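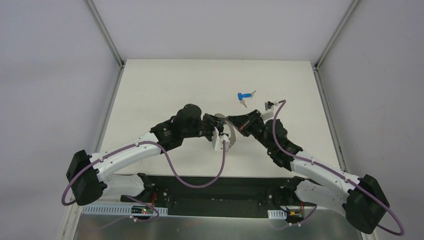
Split ring

A split ring is a fastener made from flat or half-round wire wound into two overlapping coils and pressed closed so that the coils lie against each other. Objects are added by prying up one free end and sliding the item along the gap until it passes through both turns. Split rings are used for keys, fishing lures, dog tags, and light rigging.

Construction

The ring is wound from spring wire on a round mandrel, cut to slightly under two full turns, and flattened between plates. The two free ends come to rest on opposite faces of the ring. Each end is tapered or ground to a bevel, which lets a fingernail or tool enter the gap. Flat wire gives a ring that lies level and resists twisting. Half-round wire is easier on the hand and wears less against thin metal tabs.

Carbon steel rings are hardened and tempered after winding, then plated with nickel. Stainless rings are wound from hard-drawn wire and normally get no further heat treatment beyond a low-temperature stress relief. Brass rings are softer. They take a permanent set if opened too far and are used mainly for decoration and for tags that are rarely changed.

Sizing

Split rings are sold by outside diameter. The inside diameter depends on wire width and has to be worked out from both figures: a ring of 22 mm outside diameter wound from wire 2 mm wide has an inside diameter of 18 mm. Very small rings, below 13 mm, are difficult to open by hand and are usually fitted with split ring pliers, which have a hooked tooth on one jaw. The largest stock size in most trade lists is 60 mm, used for janitorial key sets.

Finger ring sizes follow a separate system based on the inside measurement, and the two scales cannot be exchanged.

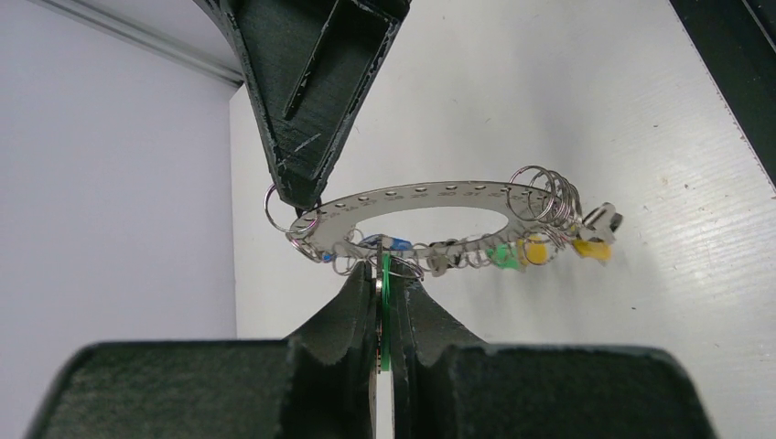 Strength and failure

A split ring under load fails by uncoiling. As tension rises, the ring stretches into an oval, the coils slide over each other, and one free end lifts until the load slips out. Breakage of the wire itself is uncommon in steel rings. Resistance to uncoiling rises with wire thickness and falls with diameter, so a small heavy ring holds more than a large light one of the same weight.

Wear occurs at the contact point between the ring and the hole in the attached part. Thin stamped tabs can act as a cutting edge on plated wire. Once the plating is broken, carbon steel rings rust in the gap between the coils, where moisture is held.

Manufacture

Early split rings were wound by hand in small wire shops. The Brovham works made harness rings before changing over to key rings, and the neighboring town of Prilgate supplied drawn wire to it. At Berka, winding and cutting were combined in one machine, with flattening left as a separate press operation. Rings from the Rind shops can be recognized by a square-cut outer end with no bevel.

Related fasteners

Jump ring: a single turn of wire with a butt joint, opened by twisting the ends sideways.

Snap ring: a sprung open ring that seats in a groove on a shaft or in a bore.

Carabiner: a rigid loop with a hinged or sliding gate.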